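Fukesar Issues Good-Practice Guide for Recording Textile Handling with Hand-Held Grippers

STERNINCOMBE, September. Fukesar today published Drament 2, a good-practice guide for teams that record textile handling with hand-held grippers as training material for mobile robots. The guide applies to shared rooms, where recording stations and robots operate on the same floor.

Scope

Drament 2 covers station layout, cable routing, placement of idle equipment and labeling of recordings. It was drafted by Noemi Ruiz-Ortega and Eun-seong Geum after a review of 908 recorded sessions.
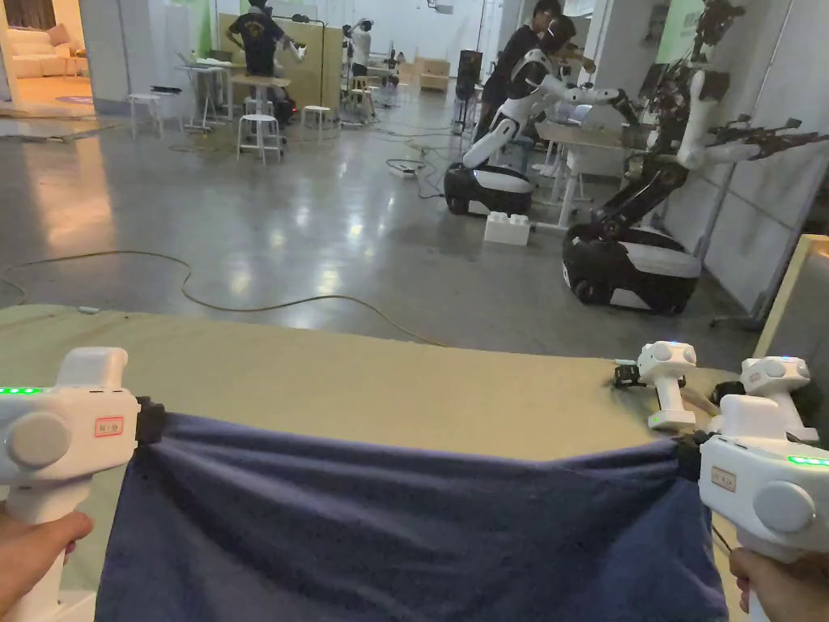
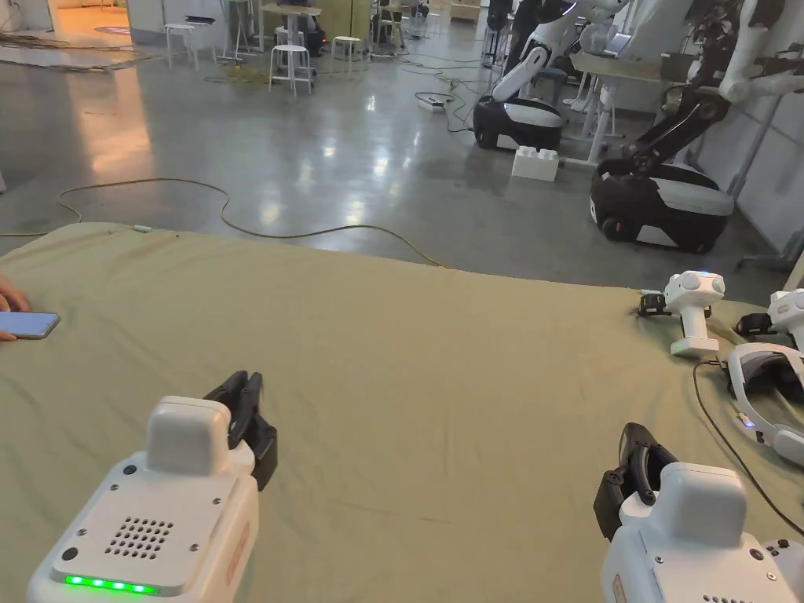
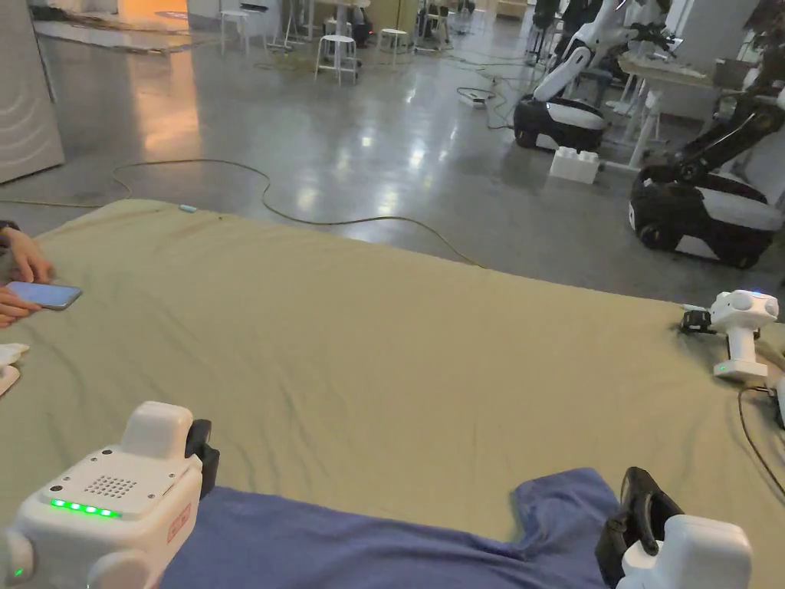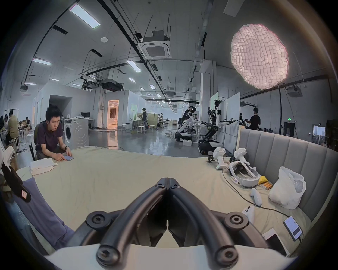

Recording stations with hand-held grippers, and mobile robots on the same floor.

Main requirements

Operators work in blocks of up to 60 minutes, followed by a break of 15 minutes. Spare grippers stay upright and clear of the fabric. Floor cables are checked before each block. Each station keeps a written log of the items handled.

"Sites were using different log formats, and results could not be compared," said Ewan Rutherford, head of standards at Fukesar. "The guide sets one format."

Availability

The guide is free of charge. Comments are accepted for 20 working days and should be sent to Seon-mi Koo, Fukesar Standards Office.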